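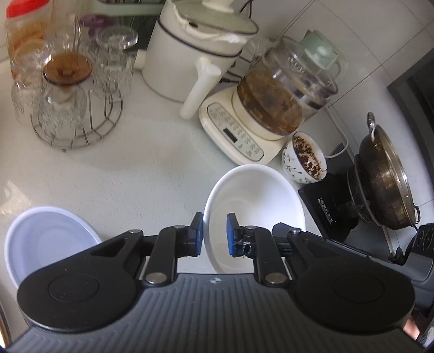

Henrique Fonseca
Reviews editor, hardware and methods

The Plasgate hand gripper, and the Van Dusen method it comes with

Reviewed March 2021

The promise on the Plasgate's box is that you can teach a robot to tidy a kitchen without owning a robot. I don't own a robot, and my kitchen could do with the help, so I was the ideal customer.

What you get for your £900 is a hand-held gripper with a camera on top, a charging lead, and a booklet explaining the Van Dusen method. The method is easy to state. You walk about your own home picking things up with the gripper in place of your hand. The camera records what the fingers are up to. You send the recordings off, a model is trained on them, and the model is then put on a real arm with the same fingers and the same camera, which in theory goes about your crockery as you would. The arm sees more or less what the gripper saw. It doesn't need to know that the thing holding the gripper was a man in slippers.

The usual way of doing this is to drive a robot arm by remote control for weeks, which is slow and needs a robot, a bench and a patient person. Doing it by hand needs only the patient person.

The tool itself

I like it more than I expected to. The ribbed grey body sits well in the hand, and the two linkage arms open and close smoothly on their silver pivot screws. The fingers are black with blue rubber pads, and the pads are the best part. They will take the rim of a ceramic bowl from either side and keep hold of it while you turn it up on its edge, a job I'd have bet good money against. Cups are fine too. Thin plates lying flat are a misery, as they are for most people wearing oven gloves.

My main complaint is the width. There's a big round pad on each side of the body, and on a worktop as crowded as mine you have to plan your way in like someone reversing a caravan. With glasses upside down on a wire rack to one side and a kettle full of dark brew to the other, the bowl in the middle is easy enough. Getting your elbow there is the skilled part. The second complaint is wiring. A bit of thin wire near the base of the right-hand finger has got itself into a tangle, and at this price I'd like it tucked in.

The weight is all right for ten minutes. After that you become aware of your wrist as a thing with opinions.

The method

The booklet wants variety above everything. Same task, different clutter, different light, different starting place. It's firm on this point, and I think right to be. A model that has only seen a bowl on a clean white table learns about clean white tables. Mine was going to learn about a speckled worktop with a wok or frying pan at one end and somebody's tea leaves or grounds still in the cup, and it would have to like it.

I recorded 549 goes at three jobs: lift a bowl, move a cup, stack a plate. Each go is short. You approach, grip, lift, put down, let go, and press the button to end the clip. The booklet says to move at a steady pace and never to correct yourself halfway, because the model will copy the dithering along with everything else. I dither a great deal. I hadn't known that before, and I've now got it on file.

You're also told to keep your other hand out of it. I lost count of how often I steadied a bowl with my left hand without thinking, and every one of those clips had to be thrown away. If you take one practical tip from this review, put your spare hand in a pocket before you start.

Shiny and see-through things are the known weak spot. The booklet admits that clear glass gives the tracking trouble and suggests practising on crockery first. It doesn't say what to do if your kitchen is largely made of glasses.

The result

My clips went to Plasgate's test bench in Flavcombe, where Wayne Catterall put the trained model on one of their arms and ran it through 40 trials in a kitchen it hadn't met. He sent me the sheet afterwards. On bowls it managed 80 per cent, a figure he seemed pleased with and I was slightly jealous of. Cups came in lower. Plates were poor, and when I asked how poor he said, "It has your style."

I went through the failures he'd filmed and they fall into two sorts. In the first, the arm closes its fingers a little early and nudges the bowl away from itself, then follows it along the worktop. In the second it grips well, lifts well, and then hangs there, apparently waiting to be told where bowls go. I recognised both. The second is in my clips more than I'd like, usually at the point where I was looking for a clear space.

A word of caution about that 80 per cent. It's one person's clips, one arm and one strange kitchen. Catterall's own view is that two people recording half as much each would do better than one person recording the lot, and he'd like to see the comparison run properly. So would I. The booklet's claim that the method works "in any home" rests on homes in Flavcombe and Larnardale, and I'm told the Larnardale ones were very tidy.

Should you buy it?

If you run a small lab and your arm takes the same fingers, yes, and budget for a second one so that two of you can record at once. The data is good, the setting up took me less than an afternoon, and the time saved over driving an arm by remote is real. If you're a curious person at home, bear in mind that the £900 doesn't include anything that will later put your dishes away. You'll have picked up the same bowl more often than anyone living, and the washing-up will still be yours.

Good: excellent finger pads, sensible booklet, clips that train well on bowls.

Less good: wide body, untidy wire, hard on the wrist, plates.

Plasgate say a narrower body is being looked at. I've asked them to look at it in my kitchen.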